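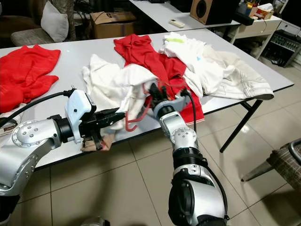 Does the new detergent get wool grease out of white cotton at low heat? Not that I can tell from this batch.

February 2021. Washed the Skisthorpe swatches at 54 minutes, same dose as November. Manaia Wihongi sees a difference – I don't, and the meter sides with me. The Valcárcel leaflet claims 300 washes without graying. Tested by whom, on what water? Ours is hard. Rerun with plain soda before we order more.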